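Finishing Carpenter - Fimley Joinery, Banmont
Posted 11/21/24

Fimley Joinery is seeking a finishing carpenter for a fixed-term position of 10 months, commencing in March. The role covers the installation of stairs, skirting, architraves and built-in cabinets at the Furnevano apartments.

Duties
Set out and fix timber trim to drawings
Hang doors and fit hardware
Record defects and report them to the site supervisor, Sumaiya Amarasinghe

Requirements
Trade certificate in carpentry
5 years of post-trade work, including 2 in finishing
Own hand tools and current driver's licence

Conditions
Ordinary hours are 38 per week. Overtime is paid at the award rate and is limited to up to 3 hours per week. Travel between the workshop and site is paid. Parking is available on site.

Applications
Send a resumé and the names of two referees to Thilini Kanagaratnam at the Banmont office. Cover letters are optional. Trade certificates will be checked before an offer is made.

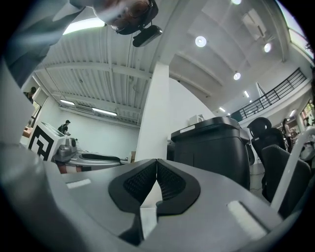

Applicants on the shortlist will complete a paid half-day trial at the workshop, consisting of one mitred architrave and one hinged door. Safety glasses are supplied and must be worn in the machine area. Prescription glasses, or round glasses like the pair worn here, do not count as eye protection - applicants who need them should ask for over-glasses when booking the trial.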